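From: Wanda Brzozowska
To: Anora Community Choir list
Date: November 12, 2021
Subject: Re: [choir] Learning parts at home, any tips?

Zdzisław Dudek wrote:

> Hi all, new tenor here. I loved my first rehearsal but I was lost for
> most of the second half, especially in the Pietrzak piece. Everyone
> else seems to know their notes before they walk in. How do you
> practise between rehearsals if you don't own a piano and can't really
> read music? Also, is there a recording of the tenor line anywhere?

Welcome, Zdzisław! I'm so glad you wrote, and please don't worry about the Pietrzak. It took me ages the first time we sang it (page 10 still gets me, with that horrible jump up to the E flat) and now it's my favourite thing in the folder.

I can't read music very well either, and I've been an alto for 30 terms, so it can be done. My routine goes something like this.

1. Mark your copy first
Pencil only, please, as the scores go back to the library in March. I put a line beside every tenor or alto entry and circle the note I'm going to steal my pitch from. In the Pietrzak the tenors can take theirs from the basses, bar 142, last beat. Write it in big!

2. Speak the words before you sing them
I do this while the kettle boils. Say them in rhythm, no tune at all, clapping the beat if there's no one around to laugh at you. The Polish verses are much friendlier once your mouth knows where it's going, and I think you'll have a head start on the rest of us there!

3. Use the part recordings
Yes, there are tenor tracks. They're in the members' folder under Clumari, and the password is on the back of your yellow sheet. Each one comes slow and at full speed. Stay on the slow one longer than you want to. I loop four bars until they're boring, then add the next four, and I always start from the end of the piece and work backwards, so the last page is the one I know best.

If you sing along at your computer, use headphones and keep one ear uncovered so you can hear yourself. It makes a huge difference to tuning.

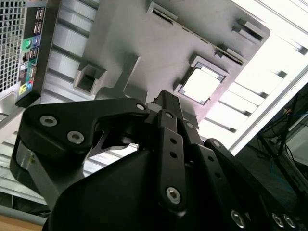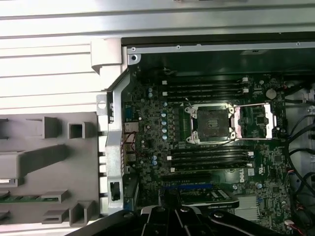
4. Sing against somebody
Once you can get through your line with the recording, try it with another part playing in your ears. It's a bit like patting your head and rubbing your tummy, and it's the best fun of the lot. A few of us meet in the Tivora Street hall half an hour before rehearsal to do exactly this, and we'd love another tenor. Bring your own mug.

One last thing, for everybody: the sopranos have asked if we can run the middle section of the lullaby again next time, so give that a look too. Breathe after "harbour" and carry straight through the comma.

See you at the hall,
Wanda (alto, back row, purple folder)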